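# Cellule « chambre » Zuvby : notes de montage et d'entretien

Ce README concerne la cellule mobile à pince souple utilisée pour les essais en chambre d'hôtel (code de travail : Boateng). Il remplace l'ancien document, qui décrivait surtout ce que la machine aurait dû faire. Date de révision : dimanche 2 avril 2023.

## À qui s'adresse ce fichier

À la personne qui monte la cellule le matin et qui devra répondre des données le soir. Si vous cherchez des courbes de performance, voyez la plaquette de Skustideo. Je n'ai pas réussi à reproduire les chiffres de cette plaquette, et j'ai cessé d'essayer en décembre.

## Montage

1. Bloquer les roues du chariot avant de brancher quoi que ce soit.
2. Brancher l'alimentation, attendre 90 secondes. Le voyant passe au vert bien avant, n'en tenez pas compte : le contrôleur répond mais la lecture de position est encore fausse.
3. Visser la pince. Serrage à la main, puis un quart de tour à la clé.
4. Faire passer le câble de la caméra de poignet dans les deux colliers. Un seul collier ne suffit pas, quoi qu'en dise la notice.
5. Lancer `zuvby_check --pince`. Le script affiche OK même quand un doigt est monté à l'envers. Regardez les doigts.

## Réglage de la fermeture

La notice prévoit un réglage automatique du zéro. Je le déconseille. Il ferme les doigts jusqu'à détecter un effort, et avec des doigts souples l'effort monte si lentement que le seuil se déclenche n'importe où. Nantana Chuensuk a comparé le zéro automatique et le zéro manuel sur 15 fermetures : l'automatique se promène, le manuel tient. On règle donc à la main, doigts presque joints, et on enregistre la valeur dans `pince.yaml`.

Champs à renseigner :

- `zero_manuel` : valeur lue, sans arrondi
- `jeu_doigts` : laisser vide si vous ne l'avez pas mesuré (une case vide vaut mieux qu'une valeur recopiée)
- `operateur` : initiales
- `remarque` : texte libre, lu pour de vrai
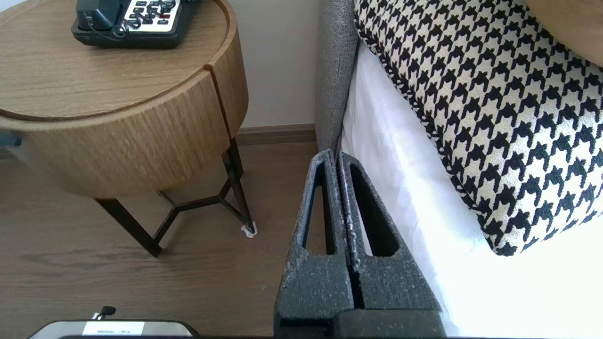
L'état des doigts décide de la qualité d'une séance bien plus que le logiciel, et c'est le point que le fournisseur traite en deux lignes. Le constructeur parle de doigts « sans entretien ». Je veux bien, mais des petits points blancs sur la surface, surtout le long des bords intérieurs, à l'endroit où les deux doigts se rejoignent, cela se note dans `remarque` et cela se brosse avant de continuer. Je ne sais pas dire si un dépôt de ce genre change l'adhérence. Avby affirme que non et n'a fourni aucune mesure. En attendant, brosse sèche, jamais d'alcool, et on refait le zéro après chaque nettoyage. Vérifiez aussi la découpe triangulaire au milieu de chaque doigt, en écartant légèrement les bords pour chercher une amorce de déchirure.

## Entretien

Avant chaque séance : brossage, contrôle visuel des deux doigts, contrôle du câble.

Toutes les 100 fermetures : démontage de la pince, nettoyage de l'embase, remontage, nouveau zéro. L'intervalle vient de nous et n'a rien de scientifique. Yu-ting Chien pense qu'on pourrait l'allonger ; elle a peut-être raison, mais personne n'a encore fait l'essai proprement.

Remplacement des doigts : toujours par paire. Un doigt neuf en face d'un doigt usé donne une prise qui tourne, et on passe ensuite la journée à accuser la vision.

## Pannes connues

**La pince ne revient pas au zéro.** Couper, attendre, rebrancher. Si cela se reproduit, c'est le connecteur du poignet, pas le firmware. La mise à jour proposée par le support n'a rien changé chez nous.

**Image de poignet figée.** Le câble a glissé du collier. Reprendre à l'étape 4.

**Zones claires brûlées à l'image.** Sur un drap blanc, l'exposition automatique se trompe facilement. La fixer à la main et écrire la valeur dans `camera.yaml`. Les séances faites en exposition automatique restent dans le jeu, marquées `expo=auto`.

## Limites du jeu associé

Les vues prises au poignet montrent la pince et ce qui l'entoure de près, rien de plus. Elles ne permettent pas de juger de la force appliquée. L'étiquette `prise_reussie` est posée par l'opérateur, à l'œil, et deux opérateurs ne sont pas toujours d'accord. Sur les 15 séances relues à deux, les désaccords portaient surtout sur les objets mous. N'entraînez pas un classifieur là-dessus en vous attendant à mieux que nos hésitations.

Corrections et contre-exemples bienvenus, avec le fichier `pince.yaml` joint. Sans lui, je ne peux rien vérifier.

Documents liés

Câblage du poignet, révision B
Format des fichiers de séance
Exposition manuelle de la caméra : valeurs relevées
Avby : échanges avec le support
Liste des pièces de rechange, chariot Zuvby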